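Filed under: Workshop News, Robots, Members' Builds

Quick one this month, sorry. May got away from us and the print shop wants the text by Friday.

The Paisan bench is alive. Two hand-held grippers, one per hand, each with its dotted plate screwed on top, and the first week of table-clearing runs is done. 84 good ones saved. Plenty more binned, mostly my fault – I kept starting before the tracking had settled. If you want a turn, wait for the beep. Then count to two. Then move.

The jaws are the Jikden design, printed here, black filament because that's what was on the spool. First set cracked at the hinge. Second set has thicker walls and a longer screw and so far so good. Files are in the shared folder under "jaws_new", ignore "jaws_new_new", that one is wrong and I need to delete it.

Task for now is dull on purpose. Bowl, plate, spoon, tray. Get the dishes onto the tray without the spoon going flying. The spoon is the hard bit. Thin handle, shiny, slides round the bowl the second you touch it. Tape on the fingertips helped a little, the soft pads from Semik helped more, but they peel off after 30 runs or so and then you're hunting for them on the carpet.
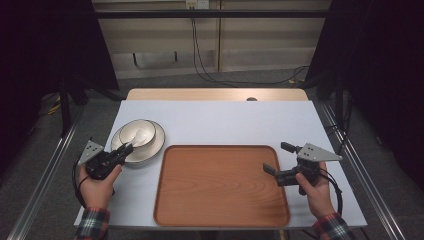
Dishes on the left, tray still empty, both grippers in hand.

Cables. Yes we know. The left one keeps catching on people's cuffs, so clip it back before you start. A proper sleeve for both is on the list, and if anyone has a meter of the braided stuff lying arround please bring it in.

Next up is the learning side. Plurley is the name of the little training script, it runs on the old desktop by the window, slow but it runs. Aim is 400 saved runs before we try it on the arm. Cups after that, maybe cutlery in a pile if we're feeling brave. Evening slots are best, the bench is booked most mornings for the drone frame people.

Sign-up sheet is on the door. Put your name and a time, and write down which jaws you used, it realy matters when we sort the runs later. Also please wash the bowl if you eat out of it.

You are receiving this newsletter because you signed up at the workshop. Unsubscribe | Update your preferences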